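Packed lunch people wanted, Skevville — paid, part time
April
By Jui-lin Hsu

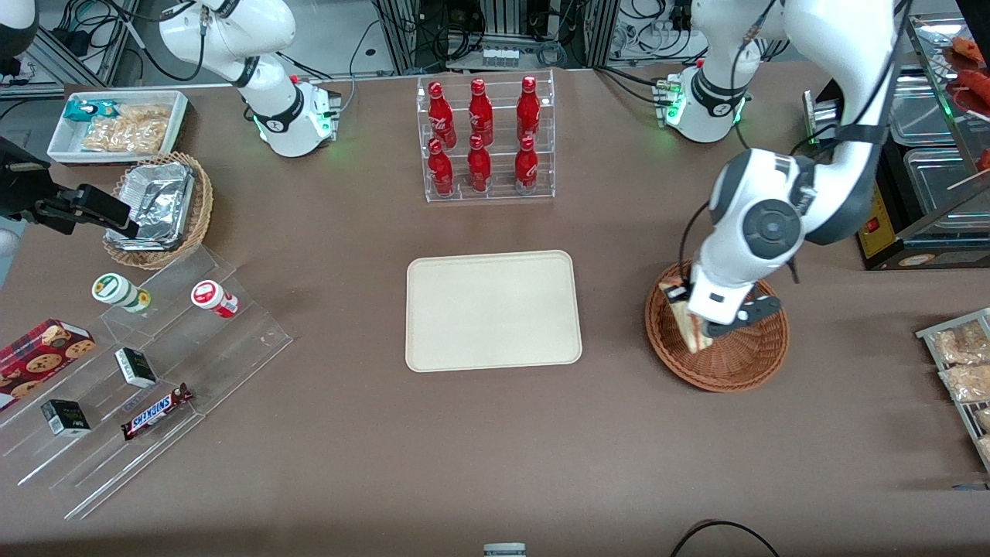

Do I need to have worked in catering before?
Previous catering work is welcome but I won't be sifting on it, and two of the best packers I have had came from a shoe shop and a bus depot.

Tistden makes up packed lunches for offices and meeting rooms. A sandwich, a bag of something salty, a drink, all on one tray per person. I have read a lot of adverts for this sort of job and most of them say "fast-paced", "passionate about food" and "like a family". I don't believe any of it and I doubt you do. You will be standing at a table putting lunches together. If you have a passion, keep it for the weekend.

What the work is

You start at 6.30 in the morning. Sandwiches are in baskets, snacks in their tray, drinks in the rack. You make up each order from the sheet, check it against the sheet, and pass it down. A sandwich should arrive at a desk still looking like a wedge. That sounds a low bar until you have seen what some firms send out.

Between orders you refill the stands and wipe down. Foil goes in the recycling, crusts do not. The last job of the shift is washing the trays, and yes, everyone does it, including me.

Snacks and drinks change with what customers ask for. I was told last year that everyone wanted seeds and sparkling water. The order sheets say crisps and cola, week after week, and I go by the order sheets.

Hours and pay

Shifts are five hours, Monday to Friday, and we need people for three of those a week. Pay is £13 an hour from the first day, trial shift included. I mention the trial because plenty of places round here expect a free morning out of you and call it "a chance to see if we're a good fit". You get your rota 27 days ahead. It does change sometimes, and when it does we ask first.

No bonus scheme. We tried one, on the advice of a consultant from Narkard, and all it produced was squashed bread.

Who I am looking for

Someone who reads the sheet. I can't put it more strongly. An egg sandwich on the wrong tray is an annoyance for most people and a hospital visit for one or two. You will have allergen training in your first week and you will be tested on it, with the sheet in front of you, at normal speed.

You should be able to stand for most of a shift and lift a full crate on to a table. Tell me if either is difficult and we can talk about it — there are jobs here that can be done sitting down.

I am not much interested in "eye for detail" on a CV. Everybody has written it, often with a spelling mistake close by.

How to apply

Write me half a page on any job you have done where getting it wrong mattered. Paid or unpaid, I don't mind. Drop it in at Tistden, 66 Bélanger Street, Skevville, marked for Jui-lin Hsu, or ring the bell before noon and hand it over. Trial shifts are on Thursday mornings. Bring flat shoes and something to tie your hair back with.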